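Hetell review: a browser add-on that says it can spot a doctored photo

By Sorcha Ó Dubhghaill
Jun 20, 2018

Hetell wants to sit in the corner of your browser and tell you whether the picture you're about to share is what the caption says it is. You right-click, wait a few seconds, and get a colored badge: green for "consistent," yellow for "check," red for "likely misused." The paid version is $8 a month. I used it for two weeks on my work laptop and paid for it out of my own pocket.

I went in with doubts. I've covered rumors and hoaxes for long enough to have seen a few of these tools arrive with a big launch and then go quiet. Most of the bad pictures that cross my desk haven't been edited at all. They're real photos of one thing with a caption claiming they show another. A flood from one country gets passed off as a flood in the next. A man at a rally gets named as somebody he only slightly resembles. No amount of pixel analysis will catch that, because the pixels are fine.

Hetell's answer is a lookup. The company says it checks each image against an archive of older copies and compares the dates. That's a sensible idea, and when it works it saves a reporter some dull searching. The first thing I fed it was a storm photo that had been going around with a local town's name on it, and I got a red badge plus a link to a blog post from January that used the same shot. Good. I'd have found it myself with an ordinary reverse image search, but I'd have needed a few more clicks.

After that it got patchy. I made a folder of 18 pictures I had already run down for past stories, so I knew the answers. Hetell got the old, widely copied ones right. Anything cropped hard or flipped left to right tended to come back green, and people who spread this stuff crop and flip all the time. Screenshots of posts gave it real trouble. It seemed to read the whole screenshot as a brand new image, and so a fake quote pasted over a senator's portrait got a cheerful "consistent."
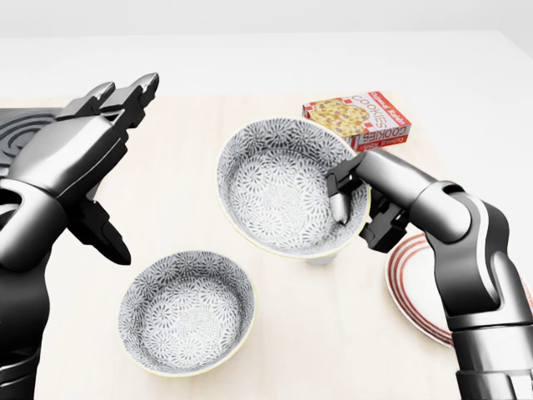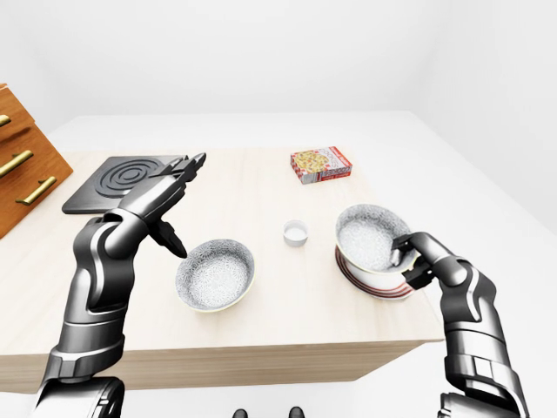 The badge itself is my biggest complaint. Green doesn't mean true. If you dig into the help pages, you'll learn it means Hetell found no older copy and no obvious signs of editing. How many people are going to dig into the help pages? I showed it to my colleague Cormac Geraghty without telling him anything, and he took green to mean the story checked out. So did I, for the first day, and I'm paid to know better.

I put this to Hatice Oral, who handles press questions for the company. She told me the wording is "under review" and that testers liked the colors. I'm sure they did. I asked how large the archive was and got a reply about growth. I asked how often green turned out to be wrong and was told that figure isn't shared at this stage. A firm selling trust by the month should be able to answer the second one.

Then there's privacy. Every image you check is uploaded and kept, according to the terms, "for service improvement." There's no delete button. If someone sends you a sensitive photo as a tip, don't put it anywhere near this thing. The free plan also adds a line to your shared posts saying the picture was screened by Hetell, and it's switched on by default. Turn it off under Settings, Sharing, Labels.

I tried Samier as well, mostly for comparison. It's free, ugly and slow, and it gives you no verdict, just a list of pages where the picture has turned up, oldest first. You have to read them and make up your own mind. I ended up leaving that one installed.

Hetell says it has around 3,000 paying users. If you're one of them, keep it for the lookup and ignore the colors. My subscription runs out at the end of the month and I've already turned off the renewal.

Rating: 2 out of 5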